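Lovulico Repair Shop, Members' Monthly Meeting
Minutes, July

Present: Shadi Boutros (chair), Sandamali Kumarasinghe, Rawan Nseir, Jihad Qaisi, Vasilis Živković (minutes)
Start: 6:40 p.m.

1. Minutes of the last meeting

Approved with one change. Item 4 should read "returned to Smadi for credit" and not "returned to Smadi for repair." Jihad still has the paperwork.

2. Bench hours

Rawan reported 342 bench hours for the quarter. Phones and small kitchen appliances took most of it. The wait for a walk-in repair is still too long on Thursday evenings, and two customers left without dropping off their items. Sandamali will move one of her morning shifts to Thursday for the rest of the summer.

3. Can any of the bench chores be done by machine yet?

Carried over from last month. Shadi had asked for an answer to a narrow question: which of the chores we all dislike could be handed to a pair of robot arms in the next year, if any. The chores listed last time were sorting and coiling returned cables, taking the backs off small appliances, wiping down the benches, and emptying the parts trays at closing.

Sandamali has read what she could find and spoken with a former coworker at Disgate. Her view is that driving a screw in a known position is old work for machines and that factories have done it for years. Our trouble is that we never see the same toaster twice in a week. Someone would have to set up each job, and the setup would take longer than the job.

Cables got the longest discussion. A cable does not keep its shape. Each one lands differently, the ends point anywhere, and black cord throws a shadow that can pass for more cord. Jihad thought this was overstated and said a person coils a cable without looking. Sandamali answered that a person is feeling it the whole time, and that most grippers feel very little.
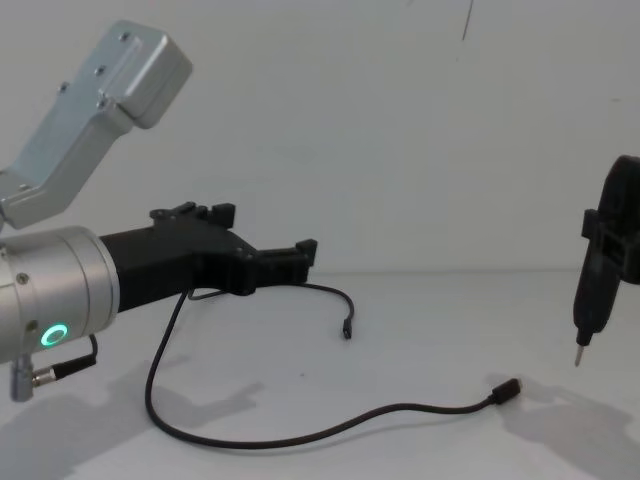
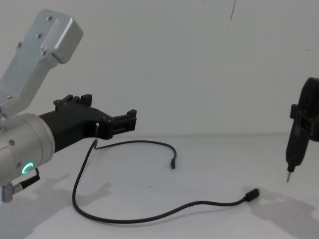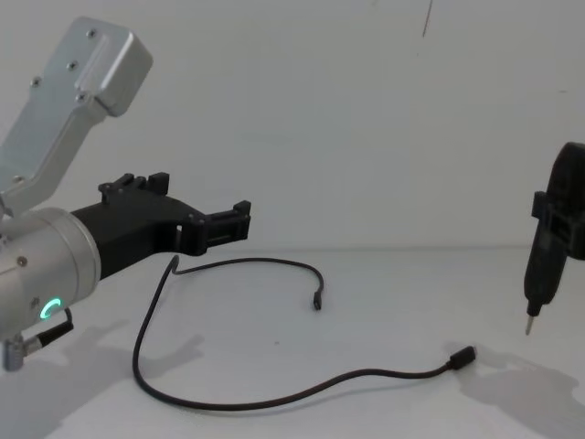 Item 3: two arms at a white table, the right one holding a screwdriver, with a black cable below.

Rawan asked about changing tools. If one arm has a screwdriver in its grip, it has to put the driver down before it can help with a cable, and then pick it up again at the right angle. Vasilis said a rack at the side of the bench would take care of that. Rawan agreed but pointed out that our benches have no room at the side, and that the rack would be in the way of whoever works there the rest of the day.

Jihad asked about speed. Sandamali said she would not guess at a number for cables. For opening appliances she thought a trained person would stay well ahead on anything with hidden clips, glue or a stripped screw, and that covers most of what comes in.

Wiping down was thought the most likely of the four. The benches are flat, the job is the same every night, and a missed spot does no harm. Against that, they have to be cleared first, and clearing is the slow part. Trays were not discussed for lack of time.

Cost: Shadi had a verbal figure of some 3000 a month to lease a two-arm setup from Lerner, with service extra. No written quote. Vasilis said we could pay for a good many evening hours with that. No one disagreed.

Decision: no lease this year. Sandamali to bring the subject back when there is something new to report. Jihad asked that his disagreement on cables be recorded, and it is.

Action: Rawan to set aside a box of returned cables, unsorted, so that anyone offering a demonstration can try it on ours and not on their own.
Action: Shadi to ask Lerner for a written quote anyway, including service.

4. Parts order

Jihad requested 300 for driver bits and replacement fuses. Approved. He will compare Smadi's price with the hardware store before ordering. Bits are to be signed out from now on. The small Phillips ones keep going missing.

5. Other business

The back door sticks again. Vasilis will plane it.

Rawan asked whether the kettle left under bench 3 belongs to a customer. There is no ticket on it. It will be kept until the next meeting.

Meeting closed 8:05 p.m. Next meeting at the usual time. Sandamali to chair, as Shadi will be away.

Related items
Minutes, June
Quarterly bench hours by category
How to label a drop-off
Tool sign-out sheet (print version)
Thursday evening walk-in repairs: what to bring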